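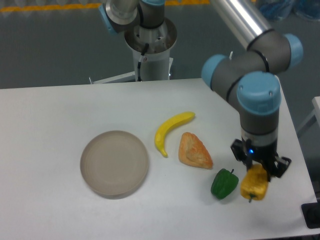 Emmont opens children's food room and extends holiday lunch scheme

2021-01-07

Emmont, the community food charity, has opened a new children's food room at its Colier Street centre and will extend its holiday lunch scheme to cover every school break this year, including the full six weeks of summer.

The scheme was set up to help families who receive free school meals in term time and find the holidays harder to manage. Until now it has run only in August. It will now also cover both half terms, Easter and Christmas, with 200 places available in each holiday. Last August 127 children were registered.

Places are free. Families do not need a referral from a school, doctor or social worker, and will not be asked for proof of income. A parent or carer fills in one form, which covers all the children in the household and stays valid for the rest of the year.

While current restrictions are in place, lunches will be packed for collection from the side entrance on Colier Street. Collection times are given out when a family registers and are spread across the late morning to keep queues short. Families who are shielding or isolating can ask for delivery, as long as they live within two miles of the centre.

Each lunch bag contains a sandwich or filled roll, a piece of fruit, raw vegetables, a yoghurt or dairy-free alternative, and a drink. Vegetarian, vegan, halal and gluten-free bags are made up separately and labelled with the child's first name. Allergies must be listed on the form, and any change should be reported by phone before the next collection day.

The children's food room is on the ground floor, in the space that was formerly the centre's furniture store. Work began in the autumn and was paid for by a grant from the Hubáček Fund, which supports food and cooking projects for primary school children. The grant also covers the first year of running costs. The floor has been replaced, the lighting renewed and a second hand-washing sink put in at a height that younger children can reach.

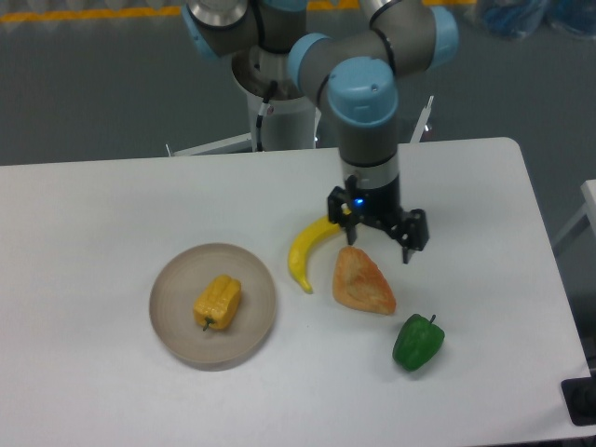 Once group sessions are allowed again, the room will be used for short courses for children aged four to 11. The courses have been planned with local primary teachers and follow the same pattern each week. Children talk about one meal of the day, look at where its ingredients come from, and then prepare something simple to eat. Recipes need no oven and can be repeated at home with a bowl, a blunt knife and a grater. There will be 10 children in each group, and an adult from each family may stay for the session.

Until then, the course material is being sent out on paper. A recipe sheet will go into each lunch bag once a week, with a shopping list priced from local shops and a short activity on the back. The first sheets cover vegetable soup, bean wraps, porridge with fruit, and a pasta salad that will keep in the fridge for two days. Large-print copies can be requested on the registration form.

Most of the fresh produce for the lunches is supplied by Prundamach, a wholesaler based on the industrial estate behind the railway station. The company has agreed to supply fruit and vegetables at cost for the whole of the year and to deliver before eight in the morning on packing days. Bread comes from two bakeries in the town.

Emmont is also asking for help with supplies that are not covered by the grant. The centre needs paper bags with handles, small lidded tubs, adhesive labels and children's aprons. These can be left at the main reception on weekday mornings. The centre cannot accept home-cooked food, opened packets or anything past its use-by date.

Registration for February half term is open now. Forms can be collected from the porch at Colier Street or requested by phone, and schools in the area have been sent copies to pass on to parents. Families who registered last August will need to fill in a new form, as the old one did not cover other holidays. Completed forms should be posted through the letterbox at the side entrance.

Notes to editors

Emmont runs a weekly food pantry, a lunch club for older residents and the holiday lunch scheme from its centre on Colier Street.

Visits to the children's food room can be arranged for press once restrictions allow. Requests should be made through the Emmont press desk at the Colier Street centre.

Ends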